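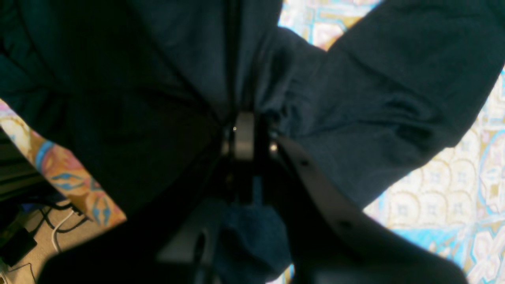 Slide 1. Mending at home, the short version. Say who it's for - people who own a needle and rarely use it.

Slide 2. Ask for hands: who threw out clothes last December? Wait for the answers.

Slide 3. Holes in knits. Work from the back, leave slack in the yarn, go 2 rows past the damage. Pass the Nadari darning loop around.

Slide 4. Cost. My kit was around 300 crowns and has lasted 5 years. Skip if running late.

Slide 5. Questions. Handout is by the door.

Comments

Is the handout online anywhere? I had to leave early.

Used this on a cuff last night. Went 2 rows past like you said and it lies flat.

Do you do elbows?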